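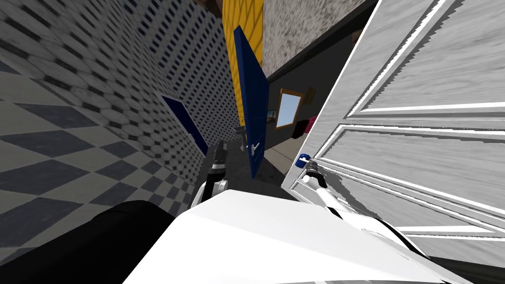

Vasanthi Nair wants to know why we're still closing on door levers at 100 percent force when the lever, in her words, has never once tried to escape. Fair. I have no answer except that it was the default in the config and the config is older than my opinions.

March, sim bench, after lunch. Comparing the Vesemberg slim fingers against the stock Josuvden pair. Same arm, same controller, same house scene, 14 tries each on the white door.

Slim fingers get in under the lever nicely. Stock ones get there too, after knocking it first, like a polite guest. Opening width 80 mm on both so nobody can call it unfair. Controller at 300 Hz. Tried 100 Hz for the sake of science and the wrist buzzed like a cheap fridge, so back up it went.

Base placement matters more than the fingers, I'm sorry to report. Park a little too close and the elbow has nowhere to go.

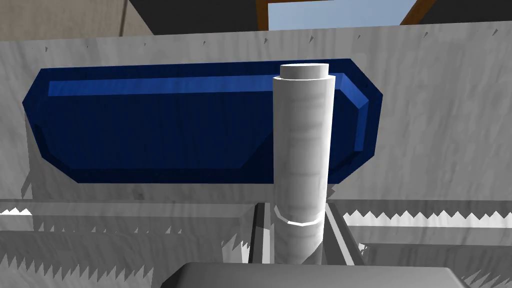
Wrist camera next. Depth looks fine at arm's length and gets moody close in, same as with the Fernandes model last month. Pale surfaces next to pale surfaces are the worst of it. Shading goes to sawteeth along some of the edges too, and I don't want the edge detector learning to love those. Renderer settings, probably. Asked Besumholm, got a ticket number.

To do:
- drop grip force, rerun both finger sets
- move base back before each door try
- shading bias, try two other values
- tell Vasanthi she was right (low priority)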